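四、远程桌面主机的磁盘清理与用户配置文件搬迁

适用：Lilten 会话主机，管理员权限。普通用户看到这一节请跳过，去看第二节。

写这节的时候手头只有一台测试机，截图来不及补，步骤都是照着敲过一遍的。菜单名字以你机器上的语言为准，中英文混着的系统自己对一下。

先说什么时候要做这一节：
C 盘剩余空间变红。
用户登录以后桌面是空的，右下角提示“你已使用临时配置文件登录”。
Lilten 控制台里主机状态一直是黄色，点进去写“profile store low”。
三条中一条就做。都没中，别动。

4.1 动手前

1. 通知所有人保存文件、注销。是注销，不是点右上角的叉。点叉只是断开，会话还在，配置文件还锁着，后面一步都走不下去。

2. 打开 Lilten 控制台，左侧“主机”，选中要处理的那台，右键，“排空”。排空以后新用户会被分到别的主机，已经在上面的不受影响。
注意：如果你们只有一台主机，排空等于停用，新用户直接连不上。挑晚上做。

3. 等会话列表清空。还有挂着的，先打电话问人，再强制注销。财务那边经常开着没保存的表格，踢掉以后找你算账的是他们。

4. 备份。至少备这几样：
用户配置文件根目录（默认 C:\Users）
注册表里的 ProfileList 整个键，导出成 .reg
Lilten 的配置目录，里面有 hosts.conf 和 store.conf
备份放别的盘，或者别的机器。放在 C 盘上的备份不算备份，而且你本来就是因为 C 盘满了才来的。

5. 看一眼备份文件大小。零字节的重来。

警告：没做第 4 步就往下走，出了问题恢复不了，技术支持那边也帮不上。 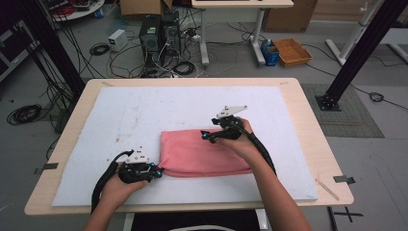 第 18 页

4.2 先清理，再考虑搬

多数主机清完就够用了，不用搬。顺序别换。

1. 以本地管理员登录，别用域管理员。域管理员的配置文件也在这台机器上，登录着就清不掉。

2. 开始菜单输入 cleanmgr，右键以管理员身份运行。选 C 盘。服务器版本有时候没装这个工具，找不到就跳到第 4 步。

3. 勾选：
Windows 更新清理
临时文件
传递优化文件
系统错误内存转储
“下载”那一项不要勾。那是用户自己的下载文件夹，删了没有回收站可以翻。

4. 清 Lilten 自己的日志。控制台，“维护”，“日志”，把保留上限改成 300 MB，保存，再点“立即轮转”。默认是不设上限的，这个默认值以后的版本会改，现在先手动。
日志轮转的时候服务会停几秒，控制台可能显示红色，等它自己变回来，不要点重启。

5. 清打印缓存。这个很多人漏掉。
服务里停掉 Print Spooler。
进 C:\Windows\System32\spool\PRINTERS，里面的文件全删，文件夹本身留着。
再启动 Print Spooler。
提示“拒绝访问”就是服务没停干净，回去再停一次。

6. 清旧的用户配置文件。走系统自己的界面：
运行 sysdm.cpl，“高级”选项卡，“用户配置文件”那一块，点“设置”。
等列表算完大小，用户多的时候要等挺久，窗口看着像死了，没死。
按修改时间看，离职的、半年没登录过的，选中，删除。
删除按钮是灰的，说明这个人还有会话或者有进程没退。重启主机再来。

警告：不要直接在资源管理器里删 C:\Users 下面的文件夹。文件夹没了，注册表里的记录还在，这个用户下次登录就会拿到临时配置文件。4.4 有一半的篇幅就是给这么干过的人写的。

7. 重新看 C 盘剩余空间。控制台点“重新检测”，状态变绿就可以收工，去 4.5 解除排空。还是黄的，继续 4.3。

补充：修改时间这一列不太可信，有些杀毒软件扫一遍会把所有配置文件的时间都刷新。如果整列都是同一天，就别按这个删，用控制台“报表”里的“最后登录”。报表里的时间取自连接记录，是准的。

4.3 把配置文件搬到另一块盘

只搬新建的用户，还是连老用户一起搬，先想好。只搬新的最省事：改一个值，老用户原地不动，慢慢自然淘汰。老用户一起搬要一个一个来，没有批量按钮。

4.3.1 准备目标盘

1. 目标盘必须是 NTFS，本地盘。网络盘映射出来的盘符不行，登录的时候映射还没挂上。

2. 盘符固定下来。磁盘管理里右键，“更改驱动器号和路径”，选一个靠后的字母，比如 P。别用 D，插个光驱或者挂个 ISO 有可能把顺序搞乱。

3. 在盘上建文件夹 P:\Users。

4. 权限照着 C:\Users 抄。右键属性，“安全”，“高级”，先点“禁用继承”，选“转换为显式权限”，然后一条一条对：
SYSTEM，完全控制
Administrators，完全控制
Users，读取和执行，只应用于此文件夹
Everyone，读取和执行，只应用于此文件夹
最后两条的“应用于”一定要看清楚，默认是“此文件夹、子文件夹和文件”，那样所有人都能互相看桌面。

5. 目标盘如果开了压缩，关掉。配置文件里的 NTUSER.DAT 放在压缩目录里登录会很慢，有时候直接失败。

4.3.2 改默认位置（只影响新用户）

1. 运行 regedit。

2. 定位到
HKEY_LOCAL_MACHINE\SOFTWARE\Microsoft\Windows NT\CurrentVersion\ProfileList

3. 右边找到 ProfilesDirectory，双击，原来的值是 %SystemDrive%\Users，改成 P:\Users。

4. 旁边的 Default、Public、ProgramData 三个都不要动。以前有一版手册写的是一起改，那版是错的，手里还有打印件的请扔掉。

5. 重启主机。

6. 新建一个测试用户，远程登录一次，看 P:\Users 下面有没有出现同名文件夹。有，就成了。没有，看第 3 步是不是多打了空格或者反斜杠，末尾不要带反斜杠。

7. 测试用户用完从 sysdm.cpl 那个界面删掉。

4.3.3 搬老用户（逐个）

每个用户重复一遍。小的几分钟，邮箱缓存大的要等很久，别同时开好几个窗口一起复制，磁盘顶不住，最后更慢。

1. 确认这个用户没有会话。

2. 管理员命令提示符，输入
robocopy C:\Users\用户名 P:\Users\用户名 /E /COPYALL /XJ /R:1 /W:1
/XJ 必须带。不带的话会顺着 Application Data 那个联接一层一层套进去，复制到路径超长报错为止，P 盘也满了。
/R 和 /W 不写，默认重试次数非常多，碰到一个锁住的文件能等一晚上。

3. 看最后的汇总，“失败”那一列要是零。不是零，往上翻找是哪个文件。如果是 NTUSER.DAT，说明用户没注销干净，重启以后从第 1 步来。如果是浏览器缓存之类的，可以不管。

4. regedit，还是 ProfileList，下面一串 S-1-5-21 开头的子键，一个一个点开看 ProfileImagePath，找到这个用户的那一条。

5. 把 ProfileImagePath 改成 P:\Users\用户名。

6. 老文件夹先改名，后面加 _old，先不删。

7. 请用户登录看一眼。桌面、收藏夹、Outlook 签名、打印机，这几样问清楚。打印机丢了的看第六节。

8. 过两周没人抱怨，再删 _old。空间实在紧张等不了的，先把 _old 挪到备份盘上。
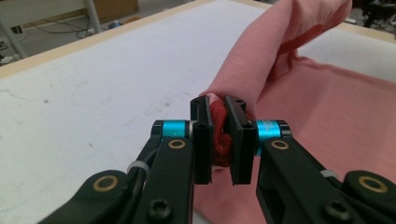

搬的过程中如果 robocopy 中断了，比如窗口被人关了、机器自动更新重启了，同一条命令再敲一遍就行，已经复制好的会跳过。ProfileImagePath 那一步没做之前，用户还是用的老位置，登录不会有问题。但是中断以后用户又登录过一次，就要等他注销，再完整跑一遍，让新改的文件补过来。

自动更新最好提前暂停。控制台“维护”，“更新窗口”，选“暂停”，搬完记得恢复，这个开关不会自己弹回来。

用户名里带中文或者空格的，robocopy 的两个路径都要加英文双引号。中文引号不认，从聊天窗口复制命令的时候特别容易带进来。

有的用户文件夹名和登录名对不上，后面跟着域名或者 .000。以 ProfileImagePath 里写的为准，不要凭登录名猜。看到 .000 的，说明这个人以前出过一次配置文件的问题，旧的那份多半还在，问他要不要，不要的删。

装了 Plastanus 绘图插件的用户多一步。插件把字体索引写成了绝对路径，搬完以后打开图纸会报找不到字体。进 P:\Users\用户名\AppData\Local\Plastanus，把 fontindex.dat 删掉，插件下次启动会自己重建。第一次启动慢，正常，跟用户说一声，免得他以为卡死了又去强关。

Evham 瘦客户机上连过来的用户不用额外处理，终端本地不存配置。终端固件太旧的会在登录时黑屏一阵才出桌面，跟搬迁没关系，固件升级见第七节。

4.4 临时配置文件的处理

现象：登录能进去，桌面干净得像新机器，右下角有提示，注销以后做的东西全没了。

先告诉用户：马上停手，别在这个桌面上存东西。已经存了的，先拷到共享盘，再注销。

1. 用户注销。

2. 管理员登录，regedit，ProfileList。

3. 找这个用户的 SID。两种情况。

情况一：有两条，一条正常，一条后面带 .bak。
正常那条是临时的，.bak 那条才是他原来的。
把不带 .bak 的改名，后面加 .tmp。
把带 .bak 的去掉 .bak。
点开刚改好的这条，确认 ProfileImagePath 指向他真正的文件夹，到资源管理器里看一眼文件夹确实在。
RefCount 和 State 两个值都改成 0。没有 RefCount 就不用建。

情况二：只有一条，带 .bak，或者只有一条正常的但文件夹不存在。
文件夹还在别处的（比如被人改过名），改回来，然后按情况一后半段做。
文件夹真没了的，把这条 SID 整个删掉，让用户重新登录生成新的，再从备份里把桌面、文档、收藏夹拷回去。不要把备份里的整个文件夹盖上去，NTUSER.DAT 和新的对不上，又会变成临时的。

4. 重启主机。不重启有时候也行，但有时候不行，省得来回折腾，重启吧。

5. 用户登录验证。正常以后把 .tmp 那条删掉。

注意：同一个用户反复出现，别一直改注册表。去看事件查看器，Windows 日志，应用程序，来源是 User Profile Service 的。常见的几个：
1511，找不到本地配置文件。多半是文件夹被手工删过。
1515，系统已经备份了配置文件。就是 .bak 的来历。
1508，加载注册表失败。NTUSER.DAT 坏了，或者被杀毒锁着，把 P:\Users 加到杀毒的排除列表里的 NTUSER.DAT* 这一项，只排除文件，别把整个目录都排除掉。
1530，注册表文件还被占用。通常是打印驱动，查哪个进程，日志里有写。

4.5 收尾

1. 解除排空。控制台，“主机”，右键，“恢复接入”。忘了这步的很多，第二天早上所有人挤在另一台上，然后报另一台慢。

2. 恢复自动更新。

3. 设报警。控制台，“报警”，“磁盘”，阈值填 2000 MB，单位下拉框默认是 GB，要改，不改的话从保存那一刻起就一直在报警。收件人填一个邮件组，别填个人，人会休假。

4. store.conf 里的 profile_root 改成 P:\Users，和注册表保持一致。不一致不影响登录，但是控制台报的剩余空间还是 C 盘的，会误导后面接手的人。
改之前停 Lilten Store 服务，改完再起。用记事本另存的时候编码选 UTF-8，不要选带 BOM 的那个，服务读到 BOM 会起不来，报错只有一句“line 1”。

5. 登记。写清楚哪台主机、搬了哪些用户、_old 文件夹什么时候可以删。写在哪儿都行，能找到就行。

4.6 有几个问题老有人问

配置文件能不能放共享上？
那是漫游配置文件，另一套做法，看第五节。本节的方法放共享上不行，登陆的时候会直接给临时的。

能不能给每个用户限大小？
可以，用 NTFS 配额，设在 P 盘上。限得太死，用户注销的时候写不回去，又回到 4.4。建议先只记录、不拒绝，看一个月再说。

用联接（mklink /J）把 C:\Users 整个指过去行不行？
能用，但我们不支持。系统大版本升级的时候安装程序会拒绝，到时候还得改回来。Procházka 打包脚本里的旧模板就是这么做的，用那个模板装的主机，升级前请先联系我们换掉。

搬完以后 C 盘空间没变多？
_old 还没删。或者卷影副本占着，管理员命令行 vssadmin list shadowstorage 看一下，最大值太高的调低。调低会丢掉较早的还原点，先确认不需要。

最多能放多少用户的配置文件？
软件没有上限，看盘。

Windows.old 能删吗？
能，系统升级以后跑稳了再删。用 cleanmgr 删，手工删权限不够，改权限改到一半更麻烦。

休眠文件呢？
服务器一般没有。虚拟机模板是从桌面版转过来的可能有，powercfg /h off 关掉就没了，不用重启。

4.7 已知问题

控制台“报表”导出 CSV 以后用 Excel 打开，中文用户名乱码。先用记事本打开，另存为 ANSI，再用 Excel。下个版本修。

“重新检测”连点两次，第二次会一直转圈。刷新页面即可，后台没事。

排空状态下重启主机，重启以后排空标记偶尔会丢，新用户又进来了。重启完先看一眼状态再继续做，尤其是 4.3.3 做到一半的时候。

profile_root 的路径里有中文，Store 服务能起来，但是报的剩余空间是零。路径用英文。

本节维护：Branislav Hrnčiar。发现步骤和实际界面对不上的，把版本号和那一步的编号一起发过来，只写“第四节不对”没法查。一月那次界面改动以后，“维护”菜单挪到了左下角，正文里还有没改过来的地方，按新的位置找。

下一节：五、漫游配置文件与文件夹重定向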